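4.2 What the Club Kids Taught the Arms (and Us)

The cable task was Alina Rusu's idea, and I'll admit I voted against it. Our after-school robotics club at Hutton had been stacking blocks all winter, the students were bored stiff, and she wanted them to try something floppy. So in May we switched to cords. Students drove the two arms by hand and we logged everything, 1,155 tries in all, of which 178 came from one very stubborn ninth grader! Figure 3 gives an idea of what they were up against when they went in close. 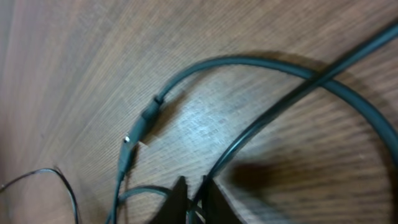 Figure 3. Wrist camera view, fingers open on either side of a cable.

Dark cords crossing over each other were the big headache. From the wrist view alone, most students couldn't tell which strand led where, so they would pull back, look again and have another go (Percy Cusi started calling this "the chicken peck," and the name stuck). We kept those pecks in the data. Smaranda Pop argued for trimming them, and she may still be right, but I liked having the hesitation in there.

The head view was what they leaned on for planning. With the whole coil in sight and the USB plug lying out on its own, they could talk over which arm should go first — and they did talk, loudly, often both drivers at once. 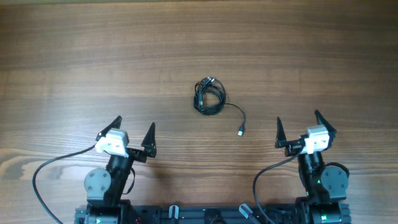 4.3 Scoring

Darius Cozma and I scored each try separately, then argued over the ones where we disagreed.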